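From: Lejla Živković
To: Play Materials list
Subject: Re: Kitchen sets for the Utholm rooms: contents and sorting
Time: 3:40 pm

Dear colleagues,

Thank you to all who replied to the July circular. I am answering Mr. Alemneh's message to the whole list, as several rooms have raised the same points with me separately. His message is quoted here in full, and my replies follow it.

Tolera Alemneh wrote:

> Dear Ms. Živković,
>
> We have received the circular on the toy kitchen sets and
> have begun sorting ours at Trajkovski House. Before we go
> further I would be grateful for a ruling on three matters.
>
> First, the circular asks that cookware, tableware and food
> be kept in separate bins. Our colander has been used as a
> serving bowl for as long as I have been here, and the
> children look for it with the plates. Should it be counted
> as cookware?
>
> Second, the inventory sheet has no line for soft toys. Ours
> have always traveled with the kitchen because the children
> cook for them. We have a bear and a knitted duck that have
> no other bin.
>
> Third, are we to send back pieces that do not match? The
> Dravent pans and the Zivel cups are of different sizes, and
> some staff feel that the sets should be made uniform before
> they go out again.
>
> I should add that we have 92 pieces on our sheet, and the
> circular allows for 100. We do not feel the lack of the
> other eight, but please let me know if they are expected.
>
> With respect,
> Tolera Alemneh
> Trajkovski House

On the first matter, the colander is to be entered as cookware on the sheet, together with the pans, pots and spatulas. The sheet is used for checking pieces in and out, and it needs one fixed place for each kind of item. It does not govern how the pieces are set out for play. If the children at Trajkovski House expect the colander beside the plates, please set it beside the plates, and return it to the cookware bin at the end of the session.

The same applies to the play oven, which two rooms had entered under furniture. It is a tabletop piece and belongs with the cookware. Only the standing stove and the sink unit are furniture for our purposes.

On the second matter, the omission was mine. A line for soft toys will be added to the revised sheet. Until it reaches you, please write soft toys by hand at the foot of the second page, with one entry for each toy. They may continue to travel with the kitchen, provided that they are packed in a cloth bag of their own. Please do not put them under the pans. We have had several returned to the Utholm store badly flattened, and one with a spatula pushed through a seam.

Holiday toys have also been mentioned. They may stay out all year where the room wishes it, and they go on the same line as the other soft toys.

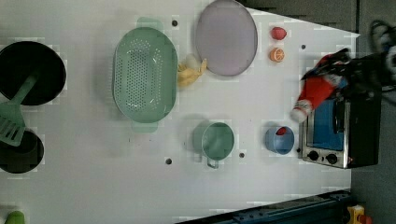
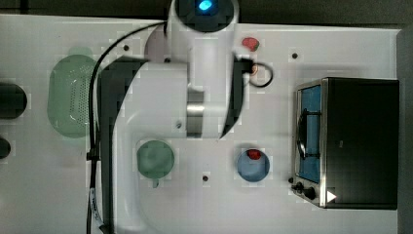
The toy kitchen table. The green colander appears in both views; the plate, cup, toy food and small oven can be seen in the first.

On the third matter, no pieces need to be sent back on account of color, size or maker. Uniform sets were tried in the Utholm rooms before my time, and the records show that a good deal of effort went into matching cups to plates with little benefit to anyone. A piece should be withdrawn only if it is cracked, has a sharp edge, has lost a part that leaves a hole or a point, or cannot be cleaned. Withdrawn pieces should be marked with tape and returned to the store in a separate envelope or box, with the name of the room.

As to the number, 100 is the upper limit for one set and not a target. Trajkovski House may leave its sheet at 92. Rooms that are over the limit should reduce the food first. In nearly every set I have checked, the excess is in small fruit and vegetables, and these are also the pieces most often found behind radiators.

Some further points on cleaning, which were left out of the circular:

Hard plastic pieces are to be washed in warm water with dish soap, rinsed, and left on a rack until fully dry before they are binned. Please take particular care with the colanders, as paste and modeling dough collect in the holes. A soft brush is sufficient. Metal skewers are not to be used.

Play ovens are to be wiped with a damp cloth only and must not be placed in the sink.

Soft toys are to be washed according to the sewn label. Where the label is missing, hand wash in cool water and dry flat.

Completed sheets should be returned to me by internal mail, addressed to the Utholm store. Rooms that have already sent theirs need not send them again; I will transfer the entries to the revised form.

Sincerely,

Lejla Živković
Play Materials Office, Utholm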